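Teaching by demonstration

Teaching by demonstration, also called programming by demonstration, is a way of giving a robot a new task by taking it through the movements instead of writing them out as instructions. The recorded movements are known as demonstrations. They may be played back as they are or used to train a control program.

Methods

In hand guiding, the teacher holds the arm and moves it directly while its joints offer little resistance. The positions of the joints are stored many times a second. The method is easy to learn, but the teacher's hands may block the camera's view.

In remote control, the teacher works from a separate device, such as a joystick, a pair of tracked handles or a smaller copy of the arm. This keeps the teacher out of the way, though most devices give little sense of touch. Beginners tend to grip too hard or stop short of the object.

Recording

A demonstration usually holds camera pictures, joint positions and the opening of the gripper. Simple tasks may need around 100 demonstrations. The Lundoto collection has 1,223, all made by remote control, and the later Grumholm collection has 3,000.

Common tasks

Household and workshop objects are widely used, as they are cheap and easy to replace. 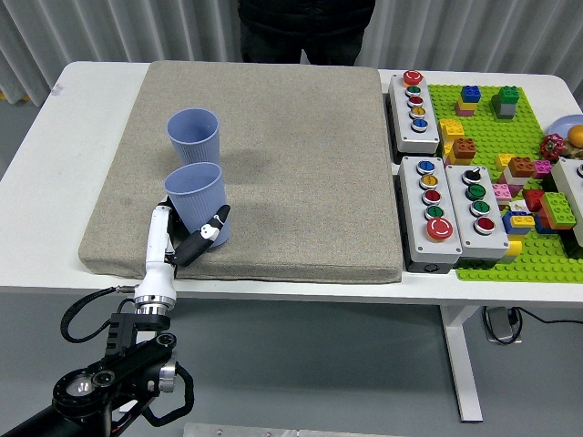

Cups are a frequent choice. A light plastic cup tips over easily if the fingers close unevenly, and tapered sides change the width of the grip with height. Toy bricks call for closer placing, and push buttons for a steady press in the right spot. Starting positions are normally changed between recordings so that the program does not learn a single fixed path.

See also

Hand guiding
Remote handling
Robot gripper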